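**Ticket 34 - snack tubs, bags not fitting / lids popping**

Raised by: Ekua Addo
Assigned: Yayra Korletey
Priority: 2
Status: open

**25th October, Ekua**
Clear tubs from Rorow came this morning. Green crisp bags won't sit flat in them. Lid goes on, lid pops off. Tried two tubs, same on both. Need these sorted before the Osagie order goes out.

**Yayra, 11.20**
Which way up are the bags going in? Long side along the tub or across? Also are you pressing the air down first. Had the same bother with the Cusis boxes, it was all in the corners.
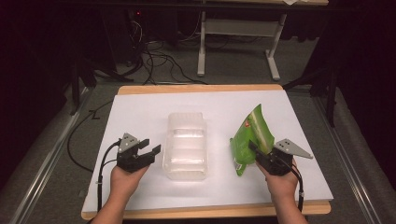
Across, mostly. Will try lengthways. Corners are a pain, they stick up whatever you do, and if the top's been folded over it springs back under the lid.

**Ekua, 12.05**
Lengthways better. Folded top facing down, bag slid in low end first. Lid stayed on for 4 out of the lot, then one popped when I stacked it. Didnt squash any crisps as far as I can tell.

**Yayra, 12.40**
OK so don't stack. Single layer on the shelf til we hear back. Have asked Ekow if Rorow do a deeper tub in the same footprint, he's ringing them after lunch.

**Ekow Boateng, 15.10**
They do, but not untill November. Can send 2 samples. Said yes please.

Leaving open. Ekua to pack lengthways for now.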